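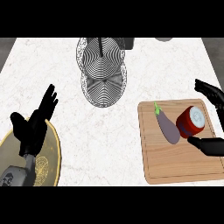
Kann ein Roboter die Küche aufräumen?

Kurze Antwort: einzelne Handgriffe ja, die ganze Küche noch nicht.

Eine Küche aufzuräumen besteht aus vielen kleinen Aufgaben. Eine davon lautet: Nimm die Dose vom Schneidebrett und lass die Aubergine liegen. Ein Kind im Vorschulalter erledigt das ohne Mühe. Eine Maschine muss dafür mehrere Teilaufgaben nacheinander lösen.

1. Erkennen
Der Roboter erhält von seiner Kamera ein Bild. Für den Computer ist das zunächst eine große Tabelle mit Farbwerten. Ein Programm muss darin Gegenstände finden: Was ist Dose, was ist Brett, wo hört das eine auf und fängt das andere an? Schwierig sind Dinge mit vielen Löchern oder feinen Mustern, zum Beispiel ein Sieb aus Drahtgeflecht. Auch glänzende Teller machen Probleme, weil sich das Licht auf ihnen spiegelt.

2. Planen
Danach berechnet der Roboter einen Weg für Arm und Hand. Der Arm darf nirgends anstoßen. Liegt die Aubergine direkt neben der Dose, bleibt auf dieser Seite kein Platz für die Finger. Die Hand muss also von einer anderen Seite kommen.

3. Greifen
Eine Hand mit fünf Fingern hat viele Gelenke. Jedes Gelenk braucht einen eigenen Befehl. Drücken die Finger zu schwach, rutscht die Dose weg. Drücken sie zu fest, bekommt sie eine Delle. Eine liegende Dose kann außerdem rollen, sobald ein Finger sie anstößt. Finger und Daumen sollten sie deshalb möglichst gleichzeitig von zwei Seiten berühren.

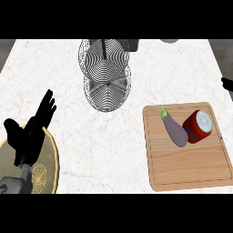
4. Loslassen
Auch das Abstellen muss gelernt werden. Öffnet sich die Hand zu früh, fällt die Dose. Öffnet sie sich ungleichmäßig, kippt sie um.

Wo üben Roboter?
Viele Roboter üben zuerst im Computer. Das nennt man Simulation. Küche, Gemüse und Roboterarme sind dabei berechnet, ähnlich wie in einem Videospiel. Das Programm rechnet auch Schwerkraft und Reibung mit. Fällt etwas herunter, setzt man die Küche auf Anfang zurück. Kaputt geht nichts.

Harvey Melnyk leitet bei der Firma Tremley das Projekt Zoleo. Sein Team ließ eine simulierte Hand 3.477-mal nach einer Dose greifen. In 2.200 Versuchen wurde die Dose angehoben und sicher abgestellt. »Für eine Maschine ist das ein brauchbarer Anfang«, sagt Melnyk. »In einem Haushalt wäre es zu wenig.«

Eine Simulation ist nie ganz genau. Echte Dosen haben Beulen, echte Auberginen sind unterschiedlich glatt, und echte Motoren reagieren mit kleiner Verzögerung. Was im Computer klappt, muss darum am richtigen Roboter noch einmal geprüft werden.

Was geht heute schon?
Saugroboter fahren selbstständig über den Boden. Spülmaschinen waschen Geschirr, aber jemand muss sie einräumen. In Fabriken greifen Roboterarme stundenlang dieselben Teile, die immer an derselben Stelle liegen. In der Küche liegt dagegen jeden Tag alles anders.

Wörter zum Nachschlagen
Gelenk: bewegliche Verbindung zwischen zwei Teilen, beim Roboter meist mit einem Motor.
Reibung: Kraft, die verhindert, dass Dinge leicht aneinander vorbeirutschen.
Simulation: Nachbildung eines Vorgangs im Computer.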